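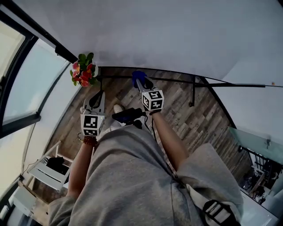

Fórum de Condomínios e Espaços Comuns
Secção: Interiores e decoração
Tópico: Flores artificiais junto a pavimento de tábua estreita – regras de conservação

Filleo_Adm
20 de agosto de 2019
Exmos. Senhores,
A administração do Edifício Kilby pretende rever o capítulo do regulamento interno relativo à decoração das zonas de passagem. Temos pavimento de tábua estreita, em tons misturados de cinzento e castanho, parede cinzento-clara e um varão metálico preto junto à parede, no qual se colocam arranjos de flores artificiais. Solicitamos parecer sobre dois pontos: a periodicidade da limpeza das flores e a admissibilidade de as manter sobre o varão.

Andreadis
Prezada administração,
Quanto ao primeiro ponto, no edifício que administro as flores são limpas todos os meses com pincel seco e lavadas em março, com água tépida e sabão neutro. As pétalas cor-de-rosa e vermelhas perdem cor quando se utiliza detergente alcalino. As folhas verdes toleram melhor o tratamento.
Quanto ao segundo, não vejo inconveniente, desde que o ramo fique preso com fio revestido e não apenas pousado.

Hòa Lò
Permito-me discordar do colega Andreadis. Um varão delgado não constitui suporte adequado para um arranjo decorativo. No nosso regulamento, as flores só são autorizadas em floreira fixa à parede, com parecer prévio da administração. A queda repetida de peças pequenas sobre a madeira acaba por marcar as tábuas, sobretudo nas juntas.

Andreadis
Respeito a posição, mas considero-a excessiva. Um ramo de flores artificiais não danifica um soalho. Maior desgaste provoca a areia trazida no calçado, matéria sobre a qual o regulamento em apreço nada dispõe.

Lalano_Manutencao
Acrescento uma nota técnica. Em parede de acabamento mate, a fricção das folhas deixa zonas de brilho que a lavagem não remove. Recomenda-se afastar o arranjo 2 cm da superfície. Para a limpeza do soalho, pano bem torcido, no sentido das tábuas, incluindo nas que estejam assentes em diagonal.

Hòa Lò
A nota anterior reforça o meu argumento. Com floreira fixa, o afastamento fica assegurado sem depender de quem arruma.

Filleo_Adm
Agradecemos os contributos. Será levada à assembleia uma redação provisória do artigo 13, com fixação obrigatória por fio revestido e limpeza mensal a seco. A proposta da floreira será votada em separado, mediante orçamento.

Andreadis
Solicito que o texto seja aqui publicado antes da votação.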